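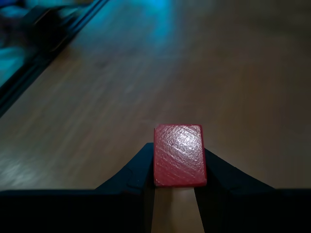 Purketti Toy & Trim Paint, Barn Red, 17 oz can

Water-based | Matte finish | Brush or foam roller | Indoor use

I make this paint in the back half of our shop on Iltodham Road, and Barn Red is the color I've fussed over the longest. The first batches were too orange. Then I overcorrected and got something close to brick, which is a fine color for a brick. What's in the can now is a plain, warm red that goes a little deeper at the edges of whatever you've painted, and I've stopped messing with it.

People buy it for blocks, pull toys, stools, picture ledges, the inside of a bookcase if they're feeling brave. I've got it on my own kitchen step stool, which gets kicked every day of its life.

How it goes on

Stir it, don't shake it (shaking gives you bubbles, and the bubbles dry into tiny craters). Sand your wood to 220 first and wipe it down with a damp rag. Red is a thin-hiding color no matter who makes it, so plan on 2 coats over our gray primer or 4 over bare pine. I tried to get that number down and couldn't do it without making the stuff gloopy.

Leave it overnight between coats if your room is cold. In January I leave mine even longer, and I still get impatient and put a thumbprint in something.

Brush marks will show a little. It's a matte paint with plenty of pigment and it doesn't level out like an enamel does. I like seeing the brush! If you don't, use a foam roller on the flat faces and only brush the corners.

How it wears

Matte paint scuffs. Blocks that get banged together will pick up fine scratches, and dark colors show them more than our cream or our yellow. You can rub most of them back with a dab of Ilomier paste wax on an old T-shirt, though the wax adds a bit of sheen, so do the whole piece or you'll have one shiny side. For deeper dings, just touch up with a small brush. It blends well as long as you haven't waxed yet. Paint over wax will peel, and yes, I learned that on a customer's rocking horse. Sorry again, Costel Radu.

What's in the box

One 17 oz can with a screw lid, a wooden stir stick, and a painted sample chip so you can check the color in your own light before you open anything. Please do check it. Red looks different under every bulb I own.

One can covers 54 square feet in a single coat on primed wood. That's a lot of blocks.

Goes well with

Purketti Gray Primer, the same size can
Daneshvar angled brush, one inch
Ilomier paste wax, clear

Shipping and returns

I pack orders every Thursday, and anything that comes in after lunch that day waits for the next round. Cans can't ship by air, so it's ground only. Unopened cans can come back within a month. Opened ones can't, but if the color's wrong for you, write to me anyway and I'll mail you chips of the other reds. There's a darker one called Cellar Door that I think gets overlooked.

Store it somewhere it won't freeze.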